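Skukora Community Help
Home > Play and Learning > Pretend Kitchens
165 views

How do you set up a pretend kitchen on a plain table so it gets played with and is quick to put away?

Adjoa Agbeko
Member, Brastcombe

Hi all! I've got a pretend kitchen going on a big white table and I am having far too much fun with it, so please talk me through how you arrange yours. There's no play stove or cupboard unit, and I don't want one. Everything sits out on the flat top where it can be seen, and I love how bright it all looks against the white.

What I have is a mix from several places. There's a mint green colander that I adore (so many little holes, and a very convincing shape), a slotted spatula that goes with it, a black cooking pot, a purple plate, a few cups, and play food: a banana, an orange slice, a strawberry, that sort of thing. I also found a red ketchup bottle and it was an instant hit. Everybody wants the ketchup. Ketchup on the banana, ketchup on the strawberry, it doesn't matter.

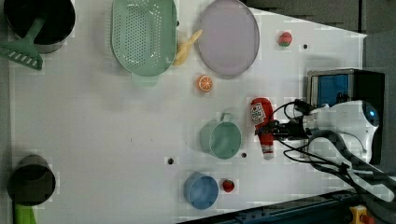 My trouble is deciding what goes where. If I spread it all out evenly it looks wonderful for the first few minutes and then turns into a heap. If I put it in neat groups, the groups get treated like a shop display and hardly anyone touches them. I've tried putting the food inside the pot to begin with, and then the pot just gets tipped out, which is a great noise but a short game.

Then there's the toaster oven. It's a real full-depth thing with knobs and a window, never plugged in, and the cord is tied up at the back. I keep it over on the right side. It's the star of the table, and also it eats a lot of room! I keep wondering if it ought to go in the middle, or along the back, or come off the table completely and sit on something low beside it. 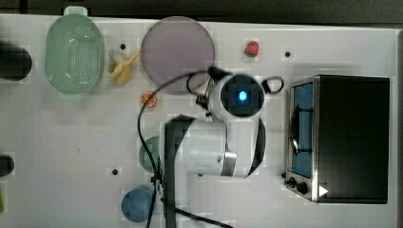
Colander and banana at one end, toaster oven at the other.

So, two things I'd love to hear about. First, where do you put the big pieces and the small pieces so that there's still clear space to "cook" in? Second, how do you pack up? I need the table back most afternoons by 4:30, and the small food is what slows me down, because it ends up in the cups, under the plate, in pockets, everywhere. Sessions can run up to 90 minutes, so by the end we're all a bit floppy and not in the mood for sorting.

Also, if anyone has a good way to clean a colander with that many holes after it has been used for play dough, I'm all ears. I did that to myself.

Thanks so much!

Fuseini Frimpong
Helper, 137 points
Marked helpful by 11 members

Oh, I love this kind of table. A flat top beats a play unit for me, as more people can stand around it and you can change the whole kitchen in a minute.

I'd leave the toaster oven right where you have it, at the end. In the middle it becomes a wall and the two sides can't see each other. Along the back it's hard for short arms to reach the door. At the end it turns into a destination: food gets made over there and carried over here, and the carrying is half the game. Just make sure the door has room to come down without knocking anything, and push the whole oven far enough in that it can't be pulled off by the door.

Then I'd think of the table as a trip. Food starts at the far end from the oven, in the colander. Washing happens there. Next comes the plate and whatever you chop or serve on, then a good stretch of bare table, then the oven. The bare stretch is the part people give up too easily. Mine is wide enough for both forearms laid flat, and I guard it! Cups go along the near edge so they can be grabbed without reaching across.

With the heap problem, try putting out less food and more containers. One fruit on the plate, one in the colander, one just lying there waiting — that gives a child something to do with it. When the whole basket of food is out, the only job left is moving it around in handfuls. I keep the extras underneath in a bin and bring out something new when things go quiet. The ketchup would be my secret weapon for that. Hold it back for twenty minutes and then have it "delivered."

Pack up: pot first, then everything small goes into the pot, then spatula across the top. The colander goes over the cups. It takes me about the length of one song, and we do sing it. The pot being a storage place at the end doesn't seem to spoil it as a cooking place at the start, so long as it's empty when they arrive.

Play dough: let it dry overnight and it shrinks, then poke the holes through with a wooden skewer from the back. Don't wash it while it's soft. You will only spread it.

Bendik Rustad

just get a bigger table :)

or a tray. we use a tray

Halyna Kuzmenko
Member

I agree with nearly all of Fuseini's answer and want to add a bit on the play side, as I run a morning group and the pretend kitchen is my favorite corner of the room.

Give the food a reason to travel. I write orders on scrap paper with a simple drawing, like a banana and a cup, and hand them over very seriously. They go and find the pieces, "cook" them, and plate them up. The little ones who can't read are brilliant at this. It also does your tidying for you at the end: the last order of the morning is "one of everything, in the pot, to go, please!" and off they run. I've had children argue over who gets to take that order.

I would not group things by kind, as you've noticed. All the fruit lined up looks like something you're meant to leave alone. I set it up as if somebody had just stepped away from cooking. Spatula resting over the pot, an orange slice near the plate, the strawberry off by itself. They walk in and carry on from there.

On the colander, I differ a little. I've had good luck with the freezer. An hour or so and the dough pops out in little pegs, very satisfying. Check that the colander is sturdy first, because some thin ones go brittle in the cold. Then a soft toothbrush and warm soapy water.

One more small thing. If pale pieces keep getting lost against the white top, put a dark placemat down under the colander. I had a cream-colored egg that I was sure had gone home with someone, and it had been in plain sight all week.

Adjoa Agbeko
Original poster

You are all wonderful, thank you! Even the tray!

I've kept the toaster oven at the end and I'm sold on the traveling idea. I've put less food out, too, with the plate near the middle and the strawberry well away from it, and I'm trying very hard to leave the open part of the table open.
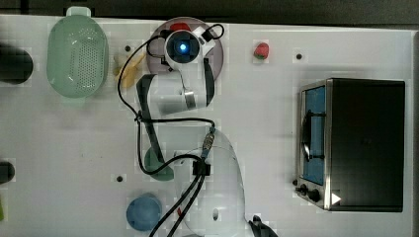
The order slips were a huge success. I drew a strawberry that looked like a heart and spent the rest of the session being asked to cook a heart, so my drawing needs work. We had "one of everything, to go" at ten past four and the top was clear with time to spare, apart from the orange slice, which turned up in my coat.

The freezer trick got most of the dough out and the skewer got the rest. There are a couple of stubborn holes near the handle and I've decided I can live with them.

Halyna, do you hand out the orders one at a time, or put a stack down and let them choose? Mine started snatching once they saw there was more than one.

Halyna Kuzmenko
Member

One at a time, from my apron pocket! They have to bring me the finished dish before they get the next slip. If you have several cooks, pair them up, one to read and one to fetch, and swap after each order. And please keep the heart, it sounds like a very good special of the day.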